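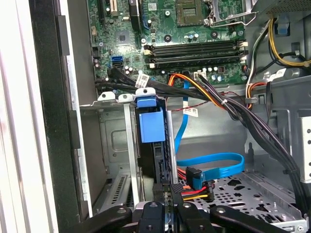 Pao-chu Yip reckons the teardown bench will be the best thing that ever happened to our wrists, and that anyone grumbling about it has forgotten what a full shift of SATA plugs feels like.

Fair. I haven't forgotten. My thumb hasn't either. Still going to grumble, so mute me for the arvo.

What management calls "automated disassembly" at our place is two Dronik arms and the same people as before, minus the ones whose contracts ran out in June and weren't renewed.

Memory comes out, CPU comes out, fine. Then you get to the cables. Black ones over the drive bracket, a blue one looping about down near the cage, little twisted pairs going wherever they like. Every office desktop is a different bowl of spaghetti.

The Fistex brochure quoted 200 units a shift. Best day on our whiteboard is 84. Lutz Kettler rubbed it out before the site tour and wrote "ramping up".

My old job title was technician. The new one is "cell attendant". I stand next to the thing and press resume. Same pay, for now, and the roster says one attendant can mind both arms from next quarter.

Sum-yee Lu used to hear a dodgy fan bearing from across the shed and put that machine aside for resale. There's no box for that on the Golob screen. It goes in with the scrap.

Yes, fewer cut fingers. I'll give it that, and I'd give it more if they'd share the injury figures they keep mentioning at toolbox talks.

Asked what training we'd get to program the arms ourselves. Told there's a module coming. Asked when. Told there's a module coming.

Back on at six tomorrow. Resume, resume, resume.

Search posts Go

Recent posts
Who owns the resale pile?
Toolbox talk bingo
Oma shed: new roster, same kettle

Contact | © Ailsa MacBrayne | Back to top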